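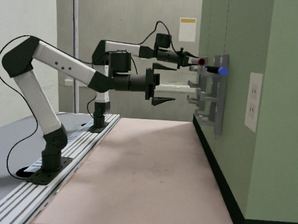
Two arms share one rail at the Gendau rack station in Desthorpe.

Gendau is grateful to everyone who wrote in after we paused our marker-racking program in May. The pause followed a fault in which both arms were given the same stretch of rail, and the stop signal reached the second arm late.
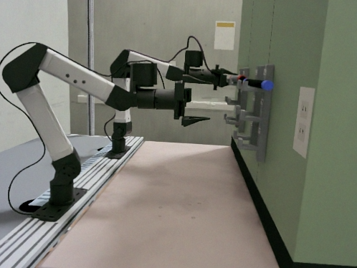

We are glad to say that no one was hurt, though 2 grippers had to be replaced, and our friends at Fundeo kindly helped us go through the logs.

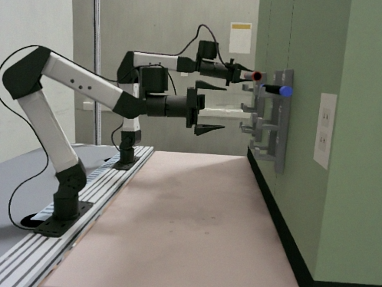 What Is Changing

Each arm now has to ask for the space before it moves toward the rack, and either one can stop the other.

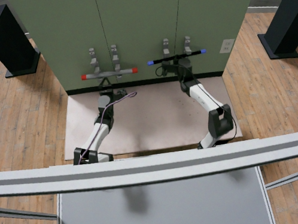 "We'd much sooner be slow and sure for a while," said Abla Karaki, who leads safety at Gendau, "and we thank our customers for bearing with us."

Press contact: Makis Ververidis, Gendau, Desthorpe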